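4. Primeiro teste no simulador (Skidel, dois braços)

Antes de começar: Navar instalado e aberto, licença ativa. Sem licença o simulador abre mas os braços não respondem.

1. No Navar, menu Cenas > Interiores > Corredor. Esperar carregar. Na primeira vez demora, até 90 segundos.

2. Escolher o modelo Skidel. Base + braço esquerdo + braço direito. Conferir se os dois aparecem como "ativo" na lista.

3. Câmera: selecionar "A bordo". A vista "Externa" serve só pra navegação, não usar para pegar objetos.

4. Braço direito: abrir garra, aproximar, fechar. Velocidade 2 no máximo. Subir o objeto antes de andar com a base.

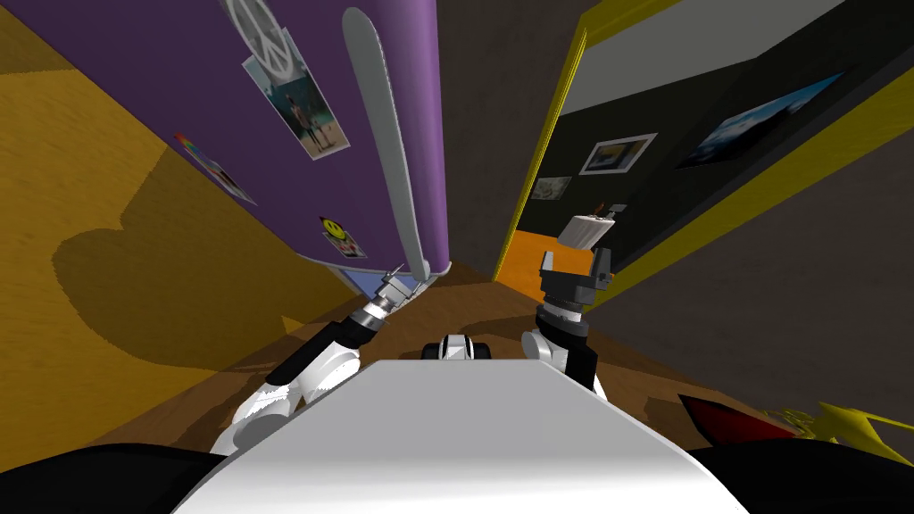

5. Braço esquerdo: mover devagar, uma junta por vez. Perto de parede ou de coisa encostada, passar para velocidade 1.

6. Andar com a base só em linha reta neste teste. Curva fica pra seção 5.

7. Salvar a sessão (Arquivo > Salvar sessão). Fechar sem salvar apaga o registro, não tem como recupera.

CUIDADO: a colisão vem desligada de fábrica. Ligar em Física > Colisão antes do passo 4. Com ela desligada o braço atravessa parede e o teste não vale nada.

Nota: garra fecha e o objeto escapa? Subir a força de 3 para 5. Se continuar, reiniciar a cena, não o programa.

Nota: quem vem da versão de setembro precisa refazer a calibração das garras. Os arquivos antigos abrem mas dão posisão errada.

Dúvidas de licença com Tainá Paiva, suporte Fultuda. Mandar junto o arquivo da sessão e a versão do Navar.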